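Spending It Slowly: A Talk with Araceli Calvo of Dallavow

The coffee at Dallavow is made in a saucepan, and Araceli Calvo made me two cups of it before she would let me ask anything about money. She runs the purse for a small shop that teaches machines to handle household things, and she had come to it from eleven seasons of buying ovens and mixers for a bakery chain, so she has firm opinions about equipment and quite a few stories about invoices.

"People think the arm is the expensive part," she told me, once we had finally sat down. "And yes, all right, the arm costs what it costs. But you know that number before you start. You've looked at it for months, you could say it in your sleep. What gets you is everything that hangs off it, the mounts and the spare fingers and the chargers and the one cable that only comes from one place."

Her first budget had a single line for hand-held grippers and no line at all for keeping them going. By April she had placed 8 separate orders for small parts, and the shipping on those orders came to $267. She still has the figure on a sticky note above her desk (I saw it, it has gone quite pale). "It isn't a fortune," she said. "I was just so annoyed, because it was the kind of thing I used to scold the bakery managers for!"

Where the Work Happens

I had expected, I suppose, something like a factory, and what I found was closer to somebody's front room, with a brick wall, a white table and a vase of white flowers beside a red book. Araceli is fond of that side of it, and she buys for the table as carefully as she buys for the people working at it. A person holds a gripper in the hand and does an ordinary task with it, and the recordings are used later on to teach an arm. So the ordinary things matter, and they have to be paid for too.

"I have a line for household goods now," she said. "Wekesa laughed at me when he saw it. Then he asked if it could be bigger."

Wekesa Rweyemamu looks after the hardware, and he joined us for a while with his own cup. He and Araceli disagree cheerfully about spares. He would like a complete second set of everything on the shelf; she would like to see which parts wear out first and buy those. They have settled, for the moment, on two sets of fingers for every gripper and one spare marker cube for each pair of stations, and they look at it again every quarter.

"The cubes are cheap," Wekesa said. "Printing them well is where you spend your afternoon. If the pattern gets scuffed, the tracking gets fussy, and then you have a whole session you're not sure about. I'd put the cubes down under consumables, the same as tape."

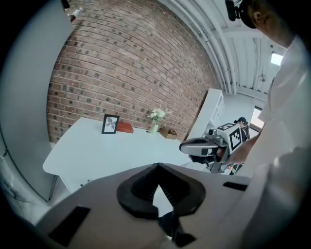
Leasing, Buying and Waiting

The big question this year has been whether to buy another arm or lease one. Araceli had quotes from Urkell and from Backlund, and she spread them out on the desk for me with the totals folded under, so I can only tell you that one was a good deal longer than the other. The lease from Backlund included servicing and a replacement unit if theirs failed. Urkell would sell outright, with a service plan on top at $3,274 for the year.

"I read the service plan three times," she said. "It covers the arm and the controller. It doesn't cover anything you bolt to the end of the arm, and the end of the arm is the bit that touches the world, so of course it's the bit that gets knocked."

In the end she signed a lease for 6 months, with the option to buy written in, and she would advise anyone in a young shop to do something similar if the terms are decent. Needs change quickly. A setup that seemed exactly right when it was ordered can be the wrong reach or the wrong height by the time the mounting plate comes, and a lease gives you somewhere to go.

Storage was the other line she had underestimated. Every session leaves recordings behind, and they have to live somewhere, and then a copy of them has to live somewhere else. She now pays for that through Flurimix on a monthly plan and asks for the usage report before she agrees to any new station. Her rule, which she repeated to me twice, is that no station gets approved until its storage, its spares and a person's hours are all on the same page as the hardware.

I asked what she would do differently if she were starting over with the same money. She thought about it for quite some time, long enough for Wekesa to go and rinse the cups.

"I'd buy one of each thing first," she said. "One gripper, one headset, one cube, and let people use them for a few weeks and complain to me. I bought by the handful, to get the discount, and then we changed the grip and I had a drawer full of the old ones. I've still got that drawer. If anybody reading this wants a drawer of grips, they can write to me."

She walked me to the door still talking about the next round of quotes, which are due on Saturday, and whether Urkell might be persuaded to include the fingers after all.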